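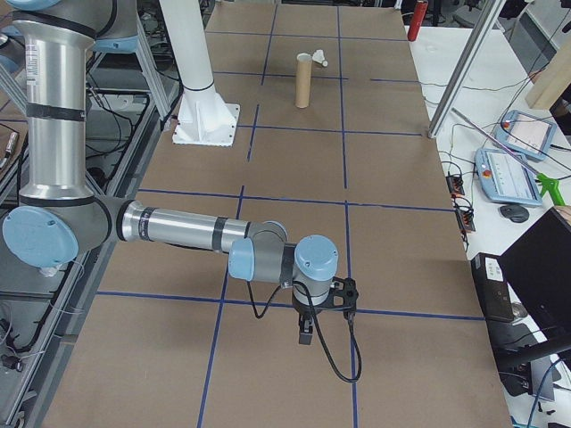 Sallico Handheld Water Meter: Review

Posted Monday, March 8, 2021

I test a creek and two ponds for a local watershed group, and the meter we had been sharing stopped holding its calibration last July. The Sallico was bought to replace it. It reads conductivity, temperature and pH, and it costs a good deal less than the Prurnis model most people in our group own.

Setup is simple. You soak the pH probe overnight, rinse it, and calibrate with the packets in the box. The manual wants you to use all 3 pH points the first time and one point after that. I use two every time out. Conductivity is set with a single standard, which you buy separately.

Readings settle in less than a minute in still water. In moving water they wander, so I fill a cup and measure in that. Against the Prurnis, in the same cup, pH agreed to within a tenth. Conductivity in the upper pond came out at 400 on the Sallico and a little lower on the Prurnis. For tracking changes over a season, either is fine.

The meter switches ranges at 2,000 microsiemens. Past that point it drops the last digit, so if you work near the coast or test road salt runoff, look at something else.

Things I don't like: the battery door needs a coin to open and the gasket falls out when you do it. The screen is hard to read in full sun. The cap for the pH probe is small, black and easy to lose in mud. Spare caps are sold only as part of a full probe kit.

The memory is listed as 1,003 readings. I have not come close to filling it. Export is by cable only, as a plain text file, and the Wukley logging software opened it with no trouble once I set the date format by hand.

The carrying case is soft and doesn't drain. I keep the meter in a hard plastic box with a damp sponge for the probe.

I would buy it again for freshwater work at this price. Order the conductivity standard at the same time.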